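Durmont Releases Olulum 2, a Service Catalog and Request Tool for Mid-Size IT Departments

DURMONT, October - Revix today released Olulum 2, the new version of its service catalog and request management software. The release adds approval chains, a shared ownership register and a rebuilt request form editor. It is available now to all current customers at no added charge.

Olulum is used by IT departments to publish the services they offer, take in requests from staff and track each request until it is closed. Version 2 lets a department name one owner for each catalog entry and one backup. When an owner leaves or changes teams, the entry is flagged and goes to the backup until a new owner is entered.

"Most of the catalogs we see were set up properly and then left alone," said Aleksi Nieminen, head of product at Revix. "Entries stay up for services that were shut down long ago, and requests go to people who moved to another department. We wanted the software to catch that without someone having to run a report."

The request form editor has been rewritten. Forms can now be built from shared blocks, so a change to a cost center field or a delivery address is made once and carries over to every form that uses it. Old forms are converted during the upgrade and can be reviewed before they go live.

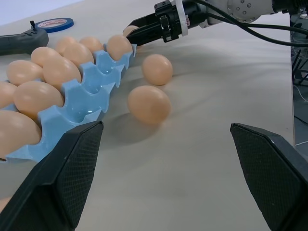

Light brown eggs in a pale blue plastic tray.

Szczepańska, a food wholesaler with more than 4000 employees, tested the new version before release. Its IT department moved 200 catalog entries to Olulum 2 and handled 2908 requests in the test period.

"We had three different forms for a new laptop, and each one asked for something slightly different," said Damian Marciniak, service desk manager at Szczepańska. "Now there is one. The approval step took us a while to set up the way we wanted, but it has stayed as it is."

Approval chains can be set by cost, by department or by type of service. Approvers may respond by email or in the web client. Requests left unanswered past a set time go to the next person in the chain.

Olulum 2 runs as a hosted service or on a customer's own servers. Hosted customers will be upgraded overnight, with the service offline from 1 a.m. to 3 a.m. local time. Customers who run their own servers can download the installer and upgrade notes from the customer portal.

About Revix
Revix makes service management software for IT departments. The company is based in Durmont.

Press contact
Revix Press Office, Durmont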